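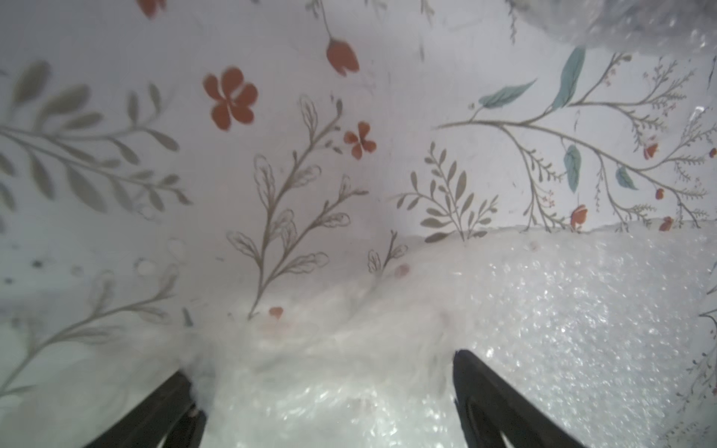

Gripper fingers on bubble wrap at the Tetance packing cell in Astden.

ASTDEN, November – Tetance has published the setup and care routine for its tableware packing cell, a single-arm station that handles ceramic plates and the bubble wrap used to protect them. The routine is written for the people who run the cell on each shift. It replaces a set of loose notes that had built up since the cell was installed.

The cell uses one robot arm with a two-finger gripper and a small camera mounted close to the fingers. It was put together by Tetance with Pelkonen, which supplied the mounting parts, and it runs on Istent, the company's own cell control software.

Most of the new routine concerns the fingers. Bubble wrap is light, slippery and hard to grip in the same place twice, and small changes in how the fingers close make a large difference to how it is picked up. Operators now check both fingers at the start of every shift. The inner faces are wiped with a dry lint-free cloth, the mounting screws are checked with the torque driver kept at the station, and the gripper is opened and closed 5 times with nothing between the fingers. If one finger lags behind the other, the cell stays stopped until the linkage has been cleaned.

Fingers are replaced as a pair after 1,000 hours of running, or sooner if a tip is chipped. A new pair must be zeroed in Istent before the arm is allowed to move at full speed.

The camera comes next. Clear plastic reflects light from many small points, and glazed ceramic can throw back a single strong glare. The routine sets camera exposure with a plate in place, then checks it again with wrap in place. Both settings are saved under the same job name. The lens is cleaned after the fingers, never before, so that dust from the wipe-down does not end up on it.

For plate work, the arm is taught with the fingers open and one on either side of the plate. Operators bring the arm down at 22 percent speed and stop before either finger reaches the border. They check that the gap looks even on both sides, and only then save the position. Closing force is set last, starting from the lowest value.

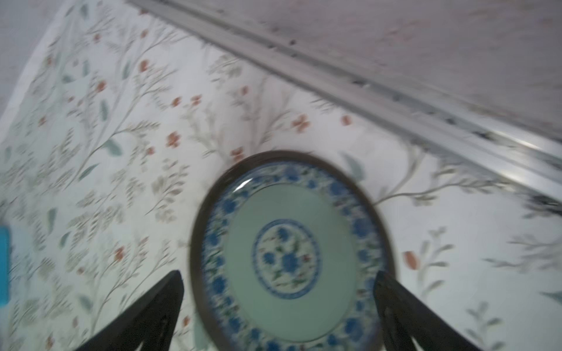 Service and availability

The full routine takes 38 minutes when fingers are being changed. The daily check is much shorter and can be done by one operator. Tetance keeps a printed copy at the cell and a second copy in the maintenance office.

Faults are logged in Istent under one of three headings: finger, camera or arm. A repeat fault under the same heading stops the job and calls for a maintenance visit. Worn fingers are to be bagged and labeled with the hours run, then returned to Pelkonen for inspection.

Tetance will supply the routine to customers running the same cell with their next scheduled service. Customers using an older gripper mount should contact the Astden service desk first, as the screw settings differ.

About Tetance

Tetance builds and maintains small packing cells for tableware and other breakable goods. The company is based in Astden.

Media and service inquiries: Tetance service desk, Astden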